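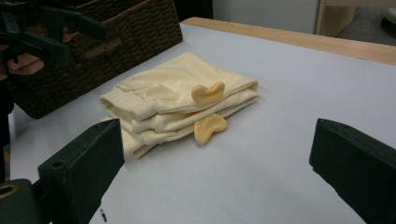
Der Nachlass

Die Erbschaft meiner Großtante bestand aus einem Reihenhaus in Walberg, 65 Einmachgläsern und Ffion Rowlands.

Ffion saß in der Küche, als ich aufschloss, und trank Tee. Sie war die Untermieterin, was im Testament unter Punkt 19 stand, gleich hinter der Gartenschere. »Lebenslanges Wohnrecht«, sagte sie und schob mir eine Tasse hin. »Ich bin 58 und jogge.«

Ich hatte mir das anders vorgestellt. In meiner Vorstellung kam ein Makler, schüttelte mir die Hand, und ich fuhr mit dem Geld nach Hause. Der Makler kam auch, ein Herr Dromstead mit sehr spitzen Schuhen. Er lobte die Deckenhöhe, die Nähe zum Bahnhof und die ruhige Lage, in dieser Reihenfolge. Dann lernte er Ffion kennen. Sie bot ihm Rhabarber von 1998 an. Er musste dringend telefonieren und tut das vermutlich heute noch.

»Die Frau Juder wollte auch schon kaufen«, sagte Ffion. »Vor Jahren. Hat sie auch vom Rhabarber probiert.«

Ich blieb übers Wochenende, um die Schränke auszuräumen. Meine Großtante hatte alles gefaltet, was sich falten ließ: Geschirrtücher, Packpapier, Plastiktüten, die Todesanzeigen ihrer Feinde. In der untersten Schublade der Kommode lagen Kindersachen, in Seidenpapier eingeschlagen. Meine Großtante hatte keine Kinder gehabt. Ich rief meine Kusine Noreen Soomro an, die in unserer Familie für Geheimnisse zuständig ist.

»Die sind von dir«, sagte Noreen. »Du hast als Baby drei Monate bei ihr gewohnt. Deine Eltern haben damals die Küche renoviert.«

»Drei Monate? Für eine Küche?«

»Es war eine kleine Küche«, sagte Noreen. »Sie haben sich wohl vor allem erholt.«

Ich legte auf und ging hinunter. Ffion hatte inzwischen ein Glas geöffnet und zwei Löffel danebengelegt. Auf dem Etikett stand in der Schrift meiner Großtante »Quitte, misslungen«.

»Sie hat oft von Ihnen gesprochen«, sagte Ffion.

»Was denn so?«

Sie überlegte — etwas zu lange, fand ich.

»Dass Sie viel geschrien haben.«

Wir aßen die Quitte. Sie war tatsächlich misslungen. Gegen acht fragte Ffion, ob ich die Miete lieber bar wolle oder wie bisher in Marmelade, und ich hörte mich fragen, welche Sorten es denn gebe.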